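About Us

Hi, I'm Yasaman Azimi, and I run Jeldale, a small shared pantry and kitchen school in Pranulstead. I started teaching people how to shop, store and cook for a week at a time after I cleaned out my own fridge one June and found four open jars of mustard (four!).

We moved into our current room with 800 square feet and not much else. My cousin wanted bright tile everywhere, I wanted plain walls and a white table I could wipe down between classes, and I won that one. The color comes from the baskets. I love a yellow basket! They've got handles at both ends and little holes up around the rim, and I grab one every time I sort a fridge.
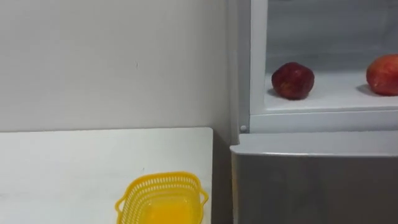 What we do

Most people come for Shelf Night, our two-hour class on putting groceries away so you can find them again. You bring a bag of whatever you bought, we spread it out on the table, and everything gets a spot before it goes in the fridge. Leftovers go at eye level. I will argue with anyone about this.

We also do soup on Saturdays, plus a beginners' course called Simard that's named after the street where I had my first apartment. It runs six weeks and you'll go home with a lot of rice.

Come by

Classes are small, so sign up at the front desk or call ahead. Kids over eight are welcome if they come with a grown-up. Bring an apron if you have one, and your own containers if you're staying for soup.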